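Home | News | Community | Events | Contact

Kitchen swap at Tolalwood hall brings in money for the reading room

May 22, 2023

The kitchen swap in the Tolalwood hall collected 1240 dollars for the new reading room, the organizers said. Over 555 people came through the door, and many of them left with a bag in each hand.

The rule of the swap is simple. You bring clean kitchen things that you do not use anymore, and you pay 5 dollars to enter. After that you may take home what you like from the tables.

"My mother has given me three soup pots in my life and I needed only one," said Maysoun Chamoun, who came with her two sons. "Now the other two have a new family." 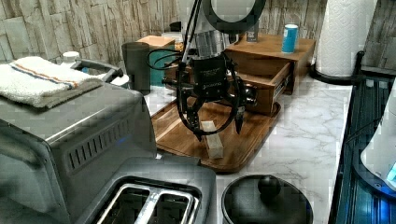
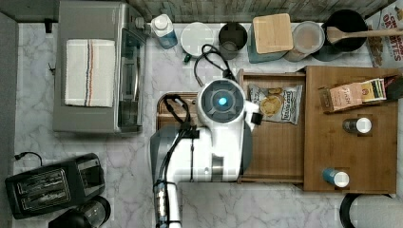
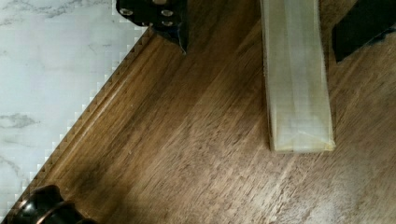
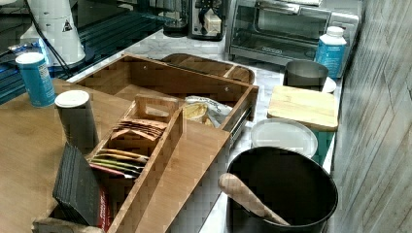 Wood was easy to find this year.

Glasses and baking pans went first – most of them were gone before lunch. Old cookbooks stayed longer, and the last 85 of them will be given to the school in Grakorham.

Nadine Yammine, who started the swap together with Karim Tannous, said the money will pay for shelves and for better lamps. The reading room is planned to open in October, in the former post office on the Curkari road. Chairs are still missing, and the group is happy to receive them if they are in good condition.

Coffee and cake were sold in the small room beside the hall by Tatiana Urban and her neighbors. Their lemon cake was sold out two times.

A second swap, for garden tools and plant pots, is being discussed, but the hall has not yet confirmed a date.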